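Shared Storage Rooms in Multi-Unit Buildings: Who Sets the Rules?

Housing Policy and Management Board > Common Areas

registrar_eastwing
Wednesday, June 25, 2025

Our association at Skotholm has 102 units and a single basement level given over to resident storage. The current rules were adopted when the building opened and run to one page. They state that each household may use "a reasonable share" of the space. The phrase has become the source of most of the written complaints received by the board.

We are preparing a revised policy for adoption in August. The draft would assign each household a marked bay, require a label with the unit number on every item, and allow removal of unlabeled items after 14 days' written notice. I would be grateful for comments from other associations that have adopted similar terms, in particular on notice periods and on the treatment of bicycles.

hallmark_tenancy

The 14-day period is too short in my view. Residents who travel for work or who are in the hospital may not see a notice in that time. Our association in Eltomton began with a similar figure and received two formal objections in the first year, both of which were upheld on appeal. We now post the notice at the storage door, send a copy by mail, and wait 20 business days before anything is moved.

Please also consider where removed items will go. A rule that permits removal but says nothing about holding the property leaves the association exposed to a claim. Check your state law before the text is final, as some states set their own procedure for abandoned property.

mogensen_prop_svc

Speaking for Mogensen, which manages 6 buildings of this type, we respectfully disagree with the previous poster on the length of notice. A long period encourages residents to treat the notice as the start of a discussion. In our buildings the shorter period has worked well, provided that removed items are kept in a locked room and may be claimed without charge.

On assigned bays, we support the proposal. Floor paint is sufficient where the budget does not allow for partitions. Wire partitions are preferable where sprinklers are present, as solid walls can block the spray and may require a new review by the fire marshal.

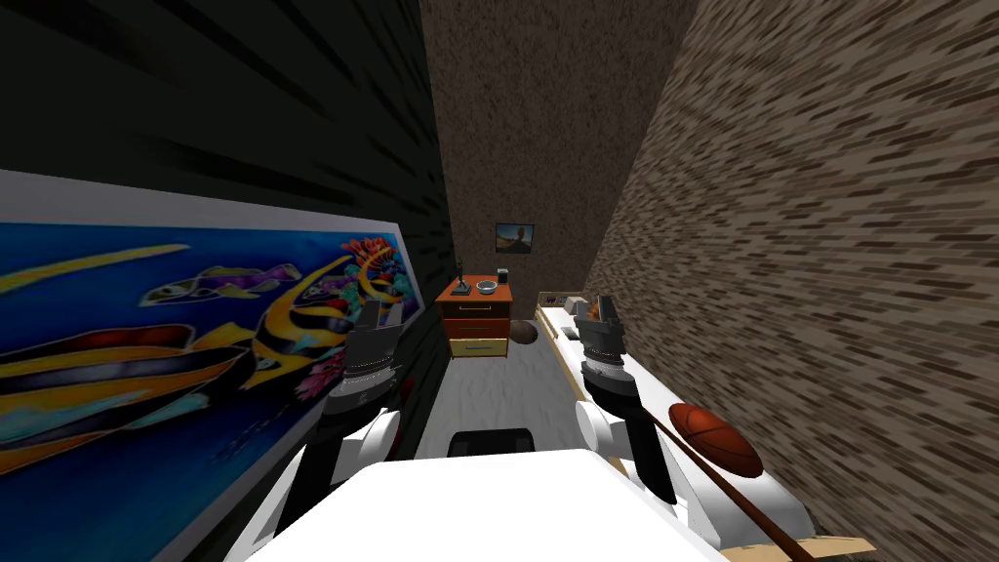 Should bicycles be counted as part of a household's assigned storage space?

They should be treated separately wherever the building has room for a rack, with one rack position per household and a waiting list for any that remain. Where no rack can be provided, the bicycle must fit entirely inside the household's bay, and the policy should say so in plain terms.

hallmark_tenancy

I cannot agree that a locked room settles the matter. The objection upheld in our case did not concern the loss of property. It concerned the fact that the owner had not received the notice at all. Free storage after the fact does not cure a defect in the notice.

I do agree with the remarks on partitions and bicycles.

ondano_coop_secretary

The Ondano cooperative faced the same disagreement and settled on two periods. Items left in walkways or in front of electrical panels may be moved the same day, with a notice left in their place. Items that are merely unlabeled, but are inside the storage area and block nothing, receive the longer period. The distinction was easy for residents to accept, and complaints about removals have become rare.

I would add three points for the draft. Fuel, propane cylinders, and paint thinner should be banned by name. Food should be banned, including pet food. The association should also state in writing that its own insurance does not cover residents' belongings, if that is the case under your policy.

quietfloor_3

As a resident and not a board member, I would ask that the label carry the unit number only. Our building required full names, and several neighbors objected on grounds of privacy.

registrar_eastwing

Thank you for these replies. The two-period approach will be placed before our board, together with the point on mailed notice. The label requirement in our draft is already limited to the unit number. We have not yet decided on the holding period for removed items and would welcome sample language.

mogensen_prop_svc

Our standard clause reads as follows: "Removed items will be held in a secured area and released to the owner upon proof of residence. The association will notify the owner in writing before any item is discarded." The number of days should be entered by your attorney.

hallmark_tenancy

That clause is acceptable to me, with the addition of the words "by mail" after "in writing."

Related topics
Subleasing of storage bays to nonresidents
Lighting hours in basement corridors
Annual cleanup day: sample notice to residents
Fire marshal inspections and common areas
Key replacement fees
Moisture damage to stored belongings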